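Mit der Fähre nach Vundham

Wer von Laltport nach Vundham übersetzt, legt elf Seemeilen zurück und kreuzt dabei zwei Strömungssysteme, die den Fahrplan stärker bestimmen als der Wind. Die Überfahrt beginnt am Westkai, in dessen Becken bei Niedrigwasser nur Schiffe mit geringem Tiefgang manövrieren können. Die Abfahrtszeiten verschieben sich daher mit der Tide. Der Aushang am Fährbüro ist verbindlich, der gedruckte Jahresplan dient der groben Orientierung.

Im Einsatz ist die »Gundancombe«, ein Doppelendschiff mit offenem Wagendeck und einem Salon über dem Maschinenraum. Zugelassen sind 412 Passagiere, im Winter wird diese Zahl nie erreicht. Der Antrieb besteht aus zwei Dieselmotoren, die je einen Propeller an Bug und Heck versorgen. Das Schiff muss beim Anlegen nicht wenden, was in der engen Einfahrt von Vundham erhebliche Zeit spart. Die Rampen werden hydraulisch betätigt. Bei Wellenhöhen über zwei Metern bleibt das Wagendeck gesperrt, Fußgänger werden unter Umständen noch befördert.

Vundham selbst ist acht Kilometer lang und an der schmalsten Stelle, dem Sattel von Ngui, in wenigen Minuten zu Fuß überquert. Der Sattel trennt den basaltischen Norden vom flachen Süden, dessen Böden aus Muschelsand bestehen und im Frühsommer dicht bewachsen sind. An der Westseite liegen die Brutfelsen der Dreizehenmöwen. Der Weg dorthin ist markiert, aber unbefestigt, und zwischen April und Juli im letzten Abschnitt geschlossen.

Die Versorgung der Insel läuft vollständig über die Fähre. Kühlware wird in Laltport vor den Fahrzeugen verladen und in Vundham als Letztes gelöscht, eine Reihenfolge, die auf die Lage der Stromanschlüsse am Wagendeck zurückgeht. Post und Kleinfracht reisen im Salonvorraum mit.
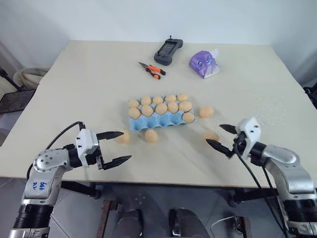

Im November wechselt der Betrieb auf den Winterplan mit einer täglichen Verbindung. Die zweite Abfahrt entfällt bis Ende März, ebenso die Bewirtung im Salon. Tagesausflüge sind dann nur bei günstiger Tide möglich, da zwischen Ankunft und Rückfahrt oft kaum zwei Stunden liegen. Unterkünfte gibt es im Hafenort und in Ngui. Fahrzeuge sollten vorab angemeldet werden, Fahrräder werden ohne Reservierung mitgenommen und an der Steuerbordreling gesichert.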